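Workshop news: finger pads and folded shirts

Érica Furtado has spent most of May comparing finger pads for the hand-held grippers, and Nellgate has asked us to share where she has got to. The question is a plain one. Which pad picks up a single layer of cloth without dragging the layer underneath along with it?

Two pads made the shortlist. Meredith is the softer of the two and has a fine texture. Skultovura is stiffer, with a coarser pattern. Each was put through 106 folds, taken from the same pile of clothes, and the operators swapped over every 20 minutes so that tired wrists did not colour the results.
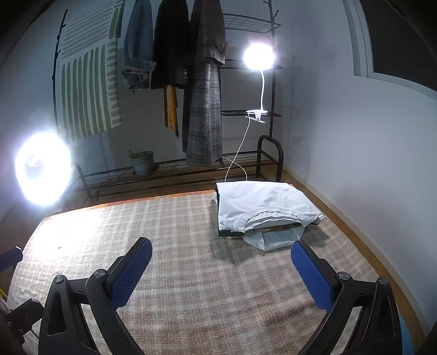 Jaws open over the plaid cover, with the folded clothes at the back.

Meredith did better on T-shirts and anything thin. It closes on the cloth with less force and the neckline tends to stay where it was put. Skultovura was better on denim and on coat sleeves, where the soft pad bends back before it has a proper hold. Neither pad likes ribbed cuffs much, and both need wiping down more often than we had planned for, as lint fills the texture and the grip goes off quickly after that.

Érica also looked at jaw opening. Starting wide gives the camera a better view of the cloth between the pads, but operators then close too fast and pinch up a ridge. Her advice is to start wide, come down, and close to half before touching anything.

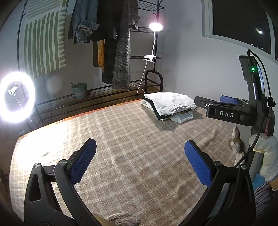
Cable routing was the other complaint. A cable that pulls on the wrist shows up in the recorded motion as a small drift, and it took Érica two evenings to trace it. She now leaves enough slack for a full turn of the hand and checks it before each session — a minute's work. Working in pairs at one table also needs some care, as elbows meet sooner than you would think.

Furnora will send 12 more sets of the softer pad next month. The plan is to run them to 3,000 closes each and measure the wear at the tip, where the first samples had started to go shiny. If you have a preference between the two pads, or have tried something else on knitwear, please write to Érica before the new sets arrive.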